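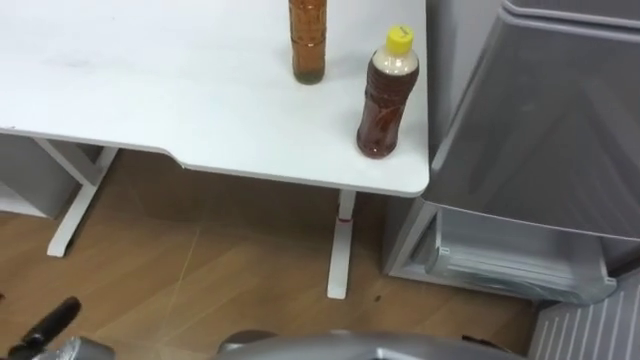 Quiénes somos (y por qué siempre hay té en la mesa)

Por Pei-shan Wan
13 de julio de 2020
28 compartidos · 2 comentarios

Me han pedido que reescriba esta página porque la anterior seguía hablando del coche siguelíneas, que lleva desmontado en una caja desde antes de que yo llegara. Así que vamos allá.

Hudeo es el club de robótica de la escuela Fetdale. Yo entré como alumna, me quedé como monitora y ahora llevo el grupo de manipulación, que es el que se pasa las tardes intentando que un robot coja cosas. Cosas normales, de las que tienes en casa: una taza, un trapo doblado, un mando a distancia, una botella. Sobre todo botellas, a estas alturas he perdido la cuenta de las veces que he dicho la palabra "tapón".

El robot se llama Kan. Lo bautizaron los de la primera promoción y cada uno te cuenta una historia distinta del nombre (la que a mí me gusta es que alguien escribió "kan" en la pizarra queriendo poner otra cosa y ahí se quedó). Tiene dos brazos, manos negras con dedos articulados y una cámara en la cabeza, y casi todo lo que hacemos lo miramos desde esa cámara. Al principio cuesta un montón. Te sientas delante de la pantalla, ves el borde de la mesa desde arriba, una botella más cerca y otra más lejos, y te crees que llegas de sobra. Luego mueves el brazo y resulta que te faltaba un palmo. ¡A mí me sigue pasando!

Qué hacemos una tarde cualquiera

Llegamos, encendemos, discutimos quién se dejó el portátil sin cargar. Después nos repartimos: una pareja conduce el robot, otra apunta y los demás programan o repasan grabaciones de la sesión anterior. Cambiamos los papeles a media tarde, incluso cuando alguien está en racha y no quiere soltar los mandos. Los nuevos conducen desde el primer día. Despacio, con alguien al lado y con el botón de parada en la mano de otra persona, pero conducen.

El curso pasado nuestro ejercicio estrella fue el de las botellas de té. La mesa blanca, la botella de tapón amarillo cerca de la esquina y, a veces, otra más alta detrás para que la cámara tenga con qué confundirse. Hay que acercar la mano, colocar el pulgar, cerrar los dedos y levantar. Contado así parece una tontería. El pulgar es lo que más guerra nos da: si entra demasiado alto, la botella se inclina, y si empuja antes de que lleguen los otros dedos, se va patinando por la mesa tan tranquila. Ahora entrenamos el apoyo abajo, casi rozando el tablero, y solo cuando eso sale pasamos a cerrar la mano.

En febrero hicimos una tanda larga de 40 intentos seguidos, con la misma botella y cambiando de conductor cada poco. Nos salieron bien 29. Yo salí de allí encantada, la verdad, aunque el resto del grupo quería repetir hasta las tantas y tuve que apagar las luces para que se fueran a cenar.
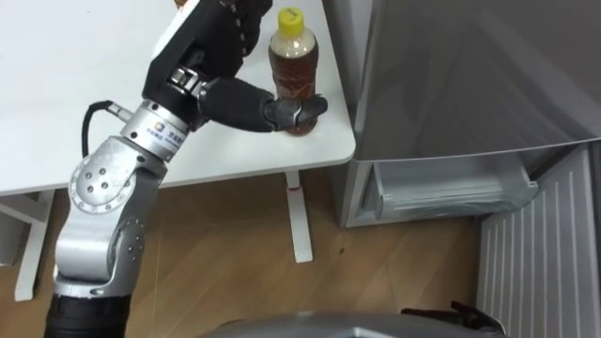

El Sasdale, nuestro torneo de cada año

Si has oído hablar de nosotros, seguramente sea por el Sasdale. Es un torneo pequeño entre escuelas y clubes, con una prueba de mesa, otra de recogida y una presentación en la que hay que explicar tu código delante de gente que hace preguntas muy concretas. Vamos todos los años. No hemos ganado nunca la prueba de mesa, aunque una vez quedamos segundos y todavía tenemos el diploma pegado con celo en la puerta del armario.

Lo que más me gusta del Sasdale es la víspera. Todo el mundo está en el suelo con cables, te prestan un destornillador los mismos a los que quieres ganar al día siguiente, y siempre hay alguien que decide reescribir medio programa a las once de la noche (en nuestro caso suelo ser yo, lo reconozco). Para la próxima edición queremos presentar el agarre de botella completo: localizarla, acercarse, cogerla y dejarla de pie en otro sitio. El dejarla de pie está verde, verdísimo.

Quién puede apuntarse

Cualquier estudiante de Fetdale, de cualquier curso. No hace falta saber programar. Tenemos gente que vino por la mecánica, gente que vino por el dibujo y acabó diseñando las piezas para los dedos, y un par de personas que vinieron acompañando a un amigo y ahora el amigo ya no viene y ellas sí. Si sabes Python, genial, te daremos trabajo enseguida. Si no, se aprende, y hay apuntes escritos por alumnos que se entienden bastante mejor que los míos.

Lo único que pedimos es que vengas con cierta regularidad. Los turnos con Kan se organizan por parejas y, si una falla, la otra se queda mirando. Pelo largo recogido, mangas sin colgajos y nada de pulseras cerca del brazo cuando está encendido. También agradecemos tapones de repuesto, que se pierden muchísimo.

Las familias y los antiguos alumnos podéis escribirnos por el formulario de la escuela, poniendo "Hudeo" en el asunto para que no acabe en secretaría. Contesto yo casi siempre. A veces tardo un poco, sobre todo en época de torneo, pero contesto. Y si tenéis vídeos de las primeras promociones, mandadlos, por favor, que estamos intentando juntar el archivo del club y del coche siguelíneas solo nos queda la caja.

2 comentarios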